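The Paper Season

It was in September that they moved Tranberg's big marble slab into the back room, and by the time the leaves were coming down in the yard I had folded more paper than my mother did in all her years at the hat shop, and she folded tissue for a living.

I had better say how I came to be there. Joda, who ran the place, had put a card up in the library asking for patient people with steady hands, mornings or afternoons, tea provided. I was sixty-one and had been patient for most of it, and my hands were still good, so I went along in my grey coat expecting to be asked to sort buttons. I was asked to teach a machine to fold a piece of paper in half.

"Not teach, exactly," said Joda, who was young enough to be worried about words. "You do it, using the arm, and we keep what you did. Then you do it again. After enough of them the model learns what folding is."

"How many is enough?"

"Delorme thinks 800."

Delorme was the clever one in the front office, who came through about twice a day for milk and never sat down. I looked at the paper and then at the arm, and I said that I supposed 800 was a number like any other, and might I have a cushion.

The way of it was this. You sat with a pair of handles in front of you, and when you moved the handles the arm moved, and when you squeezed, the fingers on the end of it squeezed too. There was a pedal for starting and a pedal for stopping. Between the two was what they called an episode, a word I had only ever used for the wireless, and at the end you pressed a green key if it was a good one and a red key if it wasn't. I was very free with the red key in the beginning. I had been brought up to be ashamed of a crooked crease.

On my third afternoon Joda pulled up a stool and went through my reds with me, one after another.

"What's wrong with this one?"

"It's gone skew. Look at that corner."

"But you fixed it. You went back and nudged it over, and then you pressed it down again."

"Well, I could hardly leave it."

Joda rubbed both eyes for a while and then explained, very kindly, that the ones where I had gone wrong and put it right were worth more to them than the ones where I had sailed straight through. A model that had only ever seen perfect folding would have no idea what to do the first time the paper slid. I was to press green for those. I was to press green, in fact, for anything that ended in a fold, however I had got there, so long as I hadn't given up.

I thought about that all the way home on the bus, and I am not sure I have stopped. I had a husband once who would have pressed red on nearly everything.

So I folded. I did sixty in a day when my shoulders were behaving, and fewer when it rained. I came to know the paper very well. The white was stiff and sulky and the blue was thin and had a way of clinging to the marble, and there was an orange, somewhere between a marigold and a good egg yolk, that I would have chosen every time if I'd been allowed. It took a crease like linen. Joda changed the colours about on a list from Delorme, so that the model wouldn't go thinking that folding was a thing one only did to white, and when the orange came round I used to say good morning to it. The microphone was off. I had checked.

There was a boy called Prondar who had the other shift — I never learned whether that was his first name or his last — and he folded like somebody shutting a car door. Bang, and on to the next. I mentioned it once, I'm sorry to say, in the tone of a person who merely wishes to be helpful, and Joda said that they needed Prondar's folding as much as mine. If they had only me it would come out folding like a hat shop. I took that home on the bus as well.

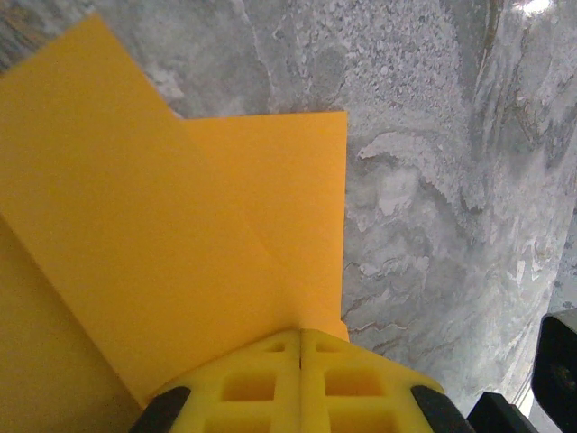
Séverine Cordier

The 800 came and went. Delorme stood in the doorway with the milk and said that the loss was still coming down and could we possibly go on a bit, and we went on a bit. Two hundred and twenty-two of mine were thrown out in October over a matter of clocks, the camera's and the arm's having drifted apart, so that the fingers had been closing a little before they were seen to close. I minded more than I let on. There had been some lovely ones in there. There had been one where the top sheet slid right away from me and I followed it, and coaxed it, and got it home, and sat there with my heart going as if I had caught a child at the kerb.

We stopped at 1,275, Prondar's and mine together. Joda brought in a lemon cake and moved my handles out of reach, which I thought was a little pointed, and put out a sheet of the orange.

The arm came down by itself. I don't know what I had expected, but it wasn't to feel shy. It took hold of the far edge and brought it over, rather quickly, rather bang, and I thought, ah, that's the boy. Then the top half slipped. Only a finger's width, and to one side. It stopped. It lifted, and waited, and I found that I had both hands up in front of me holding nothing whatever, and then it closed its two fingers together and put the tip of them to the lower edge, and leaned, ever so slightly, the way you would lean on a door behind which somebody is sleeping.

"Where did it get that?" said Delorme.

Joda was cutting the cake and didn't answer. I said I'd have the end piece, if it was going, and asked what they would be wanting folded next.

"Towels," said Delorme.

"Hand or bath?" I said, and went to find my cushion.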